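Häufige Fragen zur Hallen- und Platznutzung

Stand: 28.01.2025

Auf dieser Seite stehen die Antworten auf Fragen, die uns im Büro der Tennisanlage Platura regelmäßig erreichen. Wer seine Frage hier nicht findet, schreibt uns über das Kontaktformular oder ruft während der Bürozeiten an.

Wie buche ich einen Platz?

Die Buchung läuft über das Online-System Nutetero. Nach der Registrierung erhalten Sie eine Bestätigung per E-Mail und können sofort reservieren. Einzelstunden lassen sich bis zu 5 Tage im Voraus buchen, für Mitglieder gilt eine längere Frist. Eine telefonische Buchung ist nur möglich, wenn das System gestört ist.

Wie lange dauert eine Spieleinheit?

Eine Einheit dauert 60 Minuten. Darin ist das Abziehen des Platzes enthalten. Bitte hören Sie rechtzeitig auf zu spielen, damit die nächste Gruppe pünktlich anfangen kann. In der Halle geht das Licht zum Ende der gebuchten Zeit automatisch aus, sofern keine Anschlussbuchung vorliegt.

Kann ich eine Buchung stornieren?

Ja, bis 24 Stunden vor Beginn kostenlos. Danach wird der volle Betrag fällig. Bei Regen auf den Außenplätzen schreiben wir die Stunde gut – das Guthaben erscheint in der Regel am nächsten Werktag in Ihrem Konto. Ausgezahlt wird es nicht.

Was ist der Unterschied zwischen Halle Jirar und Halle Sorensen?

In der Halle Jirar liegt Teppichboden mit Granulat, in der Halle Sorensen ein gelenkschonender Hartbelag. Der Teppich spielt sich schneller, der Ball springt flacher ab. Für Kinderkurse nutzen wir fast nur die Halle Sorensen. Die Preise sind in beiden Hallen gleich.

Welche Schuhe sind erlaubt?

In der Halle Jirar nur Schuhe mit glatter, profilloser Sohle. In der Halle Sorensen sind Allcourt-Schuhe mit heller, nicht abfärbender Sohle zugelassen. Auf Sand spielen Sie bitte mit Sandplatzschuhen. Laufschuhe sind auf keinem unserer Plätze erlaubt, auch nicht für eine Probestunde. Schuhe, die im Sommer draußen getragen wurden, müssen vor dem Betreten der Halle gründlich gereinigt sein.

Muss ich eigene Bälle mitbringen?

Für freie Spielstunden ja. An der Theke verkaufen wir Dosen mit 4 Bällen. In Kursen und Einzelstunden stellt die Tennisschule die Bälle. Bälle aus den Körben der Trainer dürfen außerhalb des Unterrichts nicht verwendet werden.
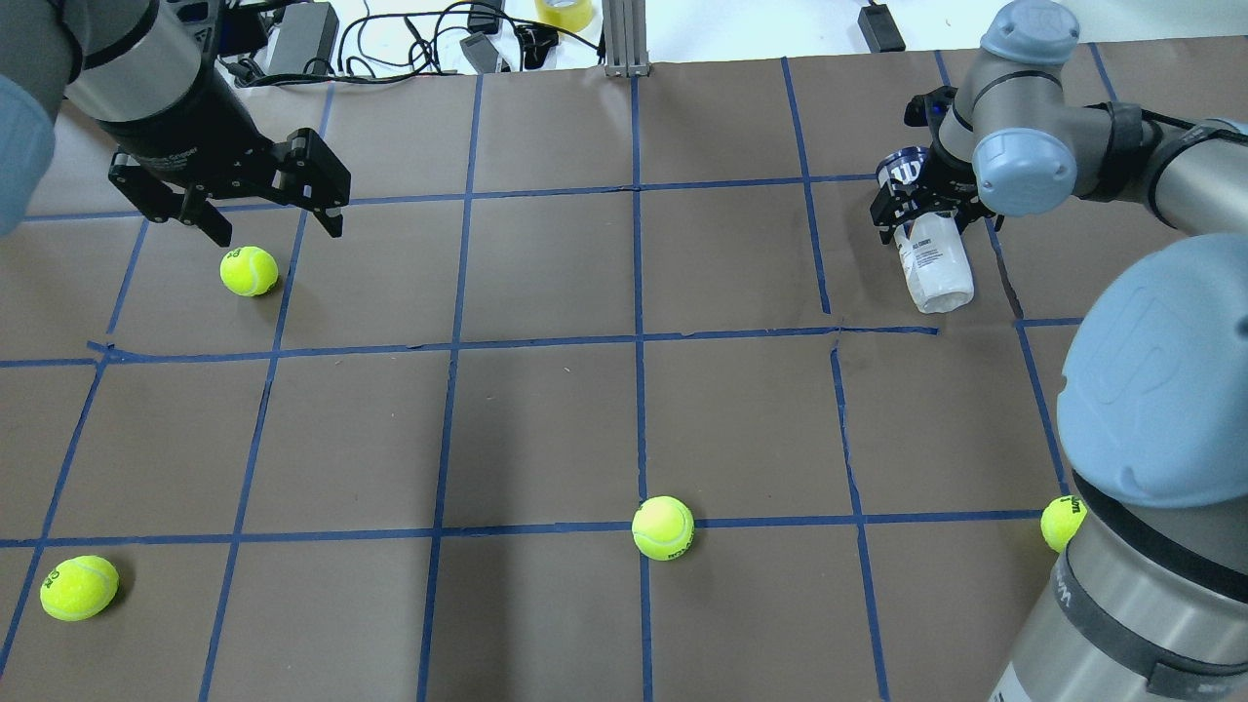 Vier Tennisbälle auf einer Fläche mit blauen Klebelinien.

Wann sollte ich Bälle austauschen?

Das hängt davon ab, wie oft und wie hart Sie spielen. Druckbälle verlieren nach dem Öffnen der Dose nach und nach an Innendruck, auch wenn sie nur in der Tasche liegen. Drucklose Bälle halten länger, fühlen sich aber härter an. Für einen einfachen Vergleich lassen Sie einen alten und einen neuen Ball aus derselben Höhe fallen. Springt der alte deutlich niedriger, taugt er noch zum Üben, für ein Match eher nicht. Alte Bälle können Sie in die Sammelkiste am Eingang werfen.

Kann ich Schläger leihen?

Ja. Erwachsenenschläger und Kinderschläger in mehreren Längen liegen an der Theke bereit. Als Pfand nehmen wir einen Ausweis oder den Autoschlüssel. Gerissene Saiten müssen Sie nicht bezahlen, Rahmenschäden schon.

Bieten Sie einen Besaitungsservice an?

Ja, den übernimmt Munther Daher. Schläger, die bis Dienstagmittag abgegeben werden, sind meist am Freitag fertig. Bitte notieren Sie auf dem Abholzettel die gewünschte Saite und die Bespannungshärte. Wer unsicher ist, lässt das Feld frei und wird zurückgerufen.

Wann öffnen die Außenplätze?

Die Instandsetzung beginnt im März, wenn der Boden frostfrei ist. Der genaue Termin richtet sich nach dem Wetter und wird auf der Startseite bekannt gegeben. Bis zur Freigabe dürfen die Plätze nicht betreten werden – der frische Belag ist noch weich, und Fußabdrücke lassen sich nur mit viel Aufwand beseitigen.

Was kostet das Winterabo?

Ein festes Abo am Vormittag ist günstiger als am Abend. Die aktuellen Preise finden Sie in der Preisliste. Bei Abschluss wird eine Anzahlung von 100 Euro fällig, die mit der Schlussrechnung verrechnet wird. Abostunden, die auf einen gesetzlichen Feiertag fallen, finden regulär statt.

Darf ich mein Abo weitergeben?

Einzelne Stunden dürfen Sie jederzeit an andere abgeben. Eine Meldung ist dafür nicht nötig, die Rechnung bleibt aber bei Ihnen. Soll das ganze Abo übertragen werden, brauchen wir eine schriftliche Mitteilung mit beiden Unterschriften.

Gibt es Parkplätze und Duschen?

Parkplätze liegen direkt vor der Anlage. Bitte halten Sie die Zufahrt zum Geräteschuppen frei. Duschen und Umkleiden befinden sich im Untergeschoss und sind während der gesamten Öffnungszeit zugänglich. Für die Schließfächer brauchen Sie ein eigenes Vorhängeschloss.

Ich habe etwas liegen lassen. Wo kann ich nachfragen?

Fundsachen werden an der Theke gesammelt und vier Wochen aufbewahrt. Wertsachen und Schlüssel liegen im Büro und werden nur gegen eine genaue Beschreibung herausgegeben.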